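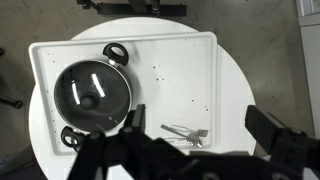 A dark gray pot with a tinted glass lid, resting on a white tray.

Pot lid

A pot lid is a cover made to sit on the opening of a cooking pot, saucepan or casserole. It holds in heat and steam, keeps splashes off the stove, and gives the cook some say over how fast liquid boils away. Lids are among the oldest pieces of kitchen gear, and for most of their long history they were made of whatever the pot was made of, by the same hands and in the same workshop. Lids sold on their own, in standard sizes, are a fairly recent habit, and in many homes the lid outlives the pot it came with by a good many years.

Early forms

Before there were fitted lids there were flat stones, broad leaves, upturned bowls and pieces of broken jar, all of which do the job tolerably well. Clay lids with a small raised grip in the middle turn up in early pottery from many parts of the world. Some have a flange underneath that drops inside the mouth of the pot, and others simply rest on top, so that a cook in a hurry could push them aside with a stick or a spoon handle.

Cast iron brought heavier lids. The camp oven, meant to stand in the embers of an open fire, has a lid with a raised lip all the way around so that coals can be heaped on top and the food heated from both sides. Anyone who has baked bread this way will know the small drama of lifting that lid without tipping ash into the loaf! Long iron hooks were made for the purpose, and they are still sold to campers today.

Sheet metal and enamel

Once sheet metal could be stamped by machine, lids became light and cheap. A disk of tin-plated steel or aluminum was pressed into a shallow dome, the edge was rolled under so that it would not cut the fingers, and a handle was riveted to the middle. Enameled steel lids came along in the same way, and are remembered fondly by many people for the chips that gathered around their rims. The Skirnley works, which made enamel kitchenware for regional shops, listed 151 lids in its largest catalog, counting each color and size separately. Its blue-rimmed saucepan lids still appear at flea markets, usually without their saucepans.

Glass lids

The great drawback of a metal lid is that the cook has to lift it to see what is going on, and every peek lets out heat. Heat-resistant glass offered a way around this. The first glass lids were thick, heavy and all glass, knob included, and they were mostly made for oven dishes. Later ones used a thinner sheet of tempered glass with a band of metal around the edge to protect it, and this is the pattern found on a great many pots now. The glass may be clear or tinted. Tinted glass is chosen mainly for looks, though it does make the contents a little harder to see in a dim kitchen.

Tempered glass is strong, but it has its weak points. It dislikes being moved straight from a hot burner to a cold sink, and a deep scratch can sit quietly for months before the whole lid breaks into small pieces. Makers generally advise cooks to let a lid cool before washing it and to throw out any that are chipped at the edge.

Knobs and vents

The knob is the part people touch, and a surprising amount of thought has gone into it. Wood stays cool but may split after years of steam. Metal lasts nearly forever and calls for a potholder. Molded plastic, held on by a single screw from below, is the usual compromise, and a spare can be bought for very little. De Graaf, a mail-order supplier of kitchen parts, stocks 432 kinds of replacement knob, and still receives letters from people looking for one it doesn't have.

Many lids also have a small hole to let steam out. Without it, a close-fitting lid on a busy pot will rattle and lift, and starchy water from rice or potatoes can foam over onto the stove. Some holes are plain and some are lined with a metal eyelet – the lining guards the edge of the glass from knocks.

Fit and storage

Lids are sized by diameter, though it is not always clear whether the figure refers to the lid itself or to the pot it covers, and this has caused a good deal of grumbling over the years. A lid slightly too large will usually serve. One slightly too small will fall in. "Universal" lids, with several stepped rings underneath, will sit on two or three sizes of pan, though seldom snugly on all of them.

Storing lids is its own small field of invention. They have been hung on rails, stood in racks, slid behind wires on cupboard doors and turned upside down on their own pots so that the next pot can be stacked on top.

Collections

The household museum at Noltow keeps up to 4000 kitchen objects, among them a long wall of lids arranged by material, with the clay ones nearest the door. A smaller display at Holtov is given over to camp ovens and their hooks, and opens each year in June.

See also: Casserole; Double boiler; Pressure cooker; Saucepan; Trivet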